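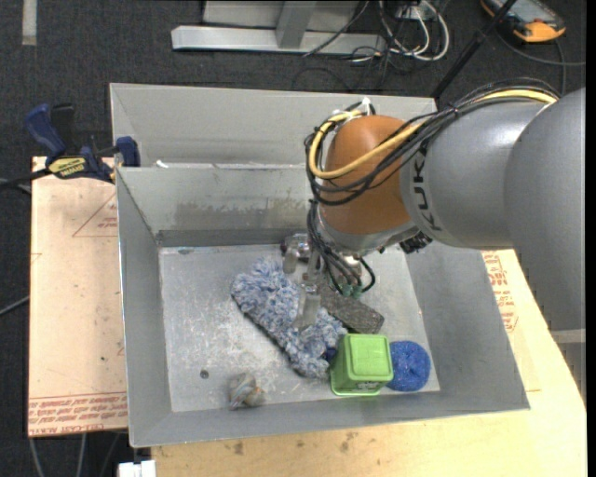

Marwa trouve que je garde trop de choses pour faire la poussière, et qu'un vieux tee-shirt coupé en quatre suffit largement pour tout l'appartement. Elle me l'a redit au téléphone l'autre soir, pendant que je lui parlais du grand tri de mes affaires de ménage (oui, je sais, j'ai des conversations passionnantes). Sur le tee-shirt, je lui donne raison pour les vitres et le lavabo. Pour le reste, pardon, mais non ! Je suis une inconditionnelle du truc pelucheux, bleu et blanc de préférence, celui qui a l'air d'une bestiole endormie au milieu des flacons.

Le tri, donc. J'ai commencé en février par le placard du couloir, et j'ai arrêté au bout de 20 minutes parce que j'avais retrouvé un carnet de recettes. J'ai repris ce mois-ci, plus sérieusement, avec une règle simple : tout ce qui sert au ménage doit tenir dans un seul bac. Un bac aux parois hautes, sinon les manches dépassent et tout finit par terre dès qu'on tire sur quelque chose.

Je mets les contenants au fond et les textiles par-dessus. J'ai essayé l'inverse, c'est une bêtise – les poils s'écrasent et le plumeau ressort tout plat d'un côté, comme moi le matin. Lizeth range les siens suspendus à un crochet derrière la porte, c'est très joli chez elle, mais ma porte est déjà prise par les manteaux et un parapluie que je refuse de jeter.

Pour le lavage, je secoue d'abord par la fenêtre (côté cour, désolée les voisins), puis eau tiède, une goutte de savon, et je presse sans tordre. À 40 degrés en machine, j'en ai tué un l'an dernier. Il est sorti en petites boulettes, et j'ai retrouvé du bleu sur mes chaussettes pendant une semaine. Ensuite il sèche la tête en bas sur l'étendoir, et je le peigne avec les doigts. Gilberto se moque de moi quand je fais ça. Gilberto n'a jamais dépoussiéré un radiateur de sa vie.

Reste la question des flacons entamés. J'en avais trois du même produit, tous presque vides, que j'ai réunis en un seul, et j'ai fini les fonds de vinaigre sur la bouilloire. Il me manque encore une solution pour les éponges neuves, qui prennent une place folle. Pour l'instant elles sont au-dessus du frigo, dans un saladier. Si vous avez mieux, les commentaires sont ouverts, même à toi, Marwa !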